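### 3. Hiring and pay in small workshops

We now turn to how pay is set in firms that hire only a few people a year. Published wage tables say little about these employers, who rarely post a rate and often settle on one during the first meeting. Our data come from interviews with owners in Falley and Craddock and from payroll records that the owners agreed to share. The records cover around 2000 pay periods.

Most owners told us they start from what the last person in the job was paid. They then move up or down depending on how long the opening has been vacant. Only a few looked at what nearby firms were offering, and those who did relied on word of mouth. This fits the earlier work by Taşdemir and James, who found that small employers in Lirna changed their starting rates late and in large steps.

The type of work matters less than we expected. Firms that make household goods, toys and fittings paid close to the same starting rate, once hours were taken into account. The gap opened later. After 3 years in the job, workers who had learned a second task earned clearly more than those who had stayed with one - and this held in both towns.
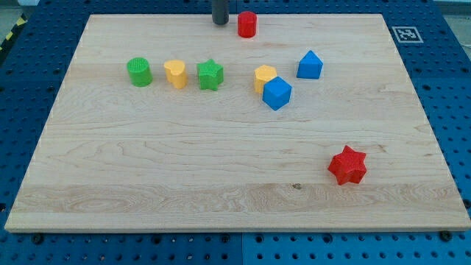 *Figure 3. Colored plastic shape blocks on a maple board.*

Turnover was highest in the first five months. Owners gave two main reasons for it, travel time and irregular hours, and the payroll records support the second. Workers whose weekly hours changed often were more likely to leave, even when their total pay was no lower. We did not have addresses for enough workers to test the first reason.

One limit should be noted. Firms that closed before September are missing from the sample, and these may have been the ones with the weakest pay. Our estimates of wage growth are therefore likely to be too high. We tried dropping the smallest firms, and the size of the effect fell slightly, but its direction did not change.

The next section uses the same records to look at overtime. Hours above the agreed week were common in Craddock and much less so in Falley, where owners more often brought in temporary staff. We treat the two towns separately there, as pooling them would hide this difference.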